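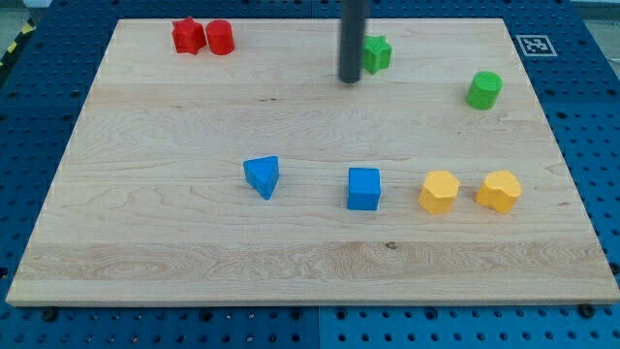

List: Gaketon wooden toys and games
Subject: Re: Color pairs set, which shapes to cut
Date: April 25, 2020
Message 2914

The answer to the shape question first. I would keep the stars and the cylinders and not swap them for anything simpler. A child sorting by color doesn't care what the shape is, and a child who has moved on to shapes needs two pieces of the same color that differ clearly. A red star and a red cylinder do that. So do a green star and a green cylinder. You can feel the difference with your eyes closed, which is a game in itself for the older ones.

> I have the board done and am ready to start on the blocks. Two each
> of red, green, blue and yellow. My question is whether the stars are
> worth the trouble. They take me far longer to sand than the rest and
> I keep rounding off the points. Would plain cubes in every color do
> just as well? Also, does anyone finish the board, or leave it bare?

Cubes in every color would work for a matching game, but then the set does only one thing. With mixed shapes you can ask for "the blue one with three corners" or "the blue cube" and get some talking out of it. We used ours that way with the four-year-olds at Urnska all last winter.

On sanding the stars: don't try to do the inside corners with a folded sheet. Glue a strip of paper to a thin flat stick and work down each side from top to bottom, with the star held upright in a padded vise. Do the points last and give each one two or three light strokes. They should be blunt enough not to hurt if somebody kneels on one, but you still want a corner you can see.

Paint the tops and sides the same color. I tried a lighter top once and the children took it for a lid and kept trying to pull it off. Two thin coats, and let the first one dry overnight before you turn the block over to do the bottom.

As for the board, I leave the playing side pale. The colors show up better against it, and a dark stain makes the blue pieces hard to pick out in the evening. One coat of clear water-based finish is enough to keep fingerprints from soaking in. Finish the back as well or it may cup. Leave plenty of room on it. Mine began as a small tray and the blocks were always knocking each other over, so I went to a bigger board, and now you can spread all eight out and still push one past another.

The pattern for the star is in the list files as number 1504. Print it at full size and check the width with a ruler before you cut anything. It should come out at 38 mm from point to point. The older pattern, 2702, has narrower arms that snap off if the grain runs across them, so skip that one.

Abdelaziz in Nustska still sells short lengths of hardwood for small work, by mail only until sometime in May. I have an order in and can report back on what the pieces look like.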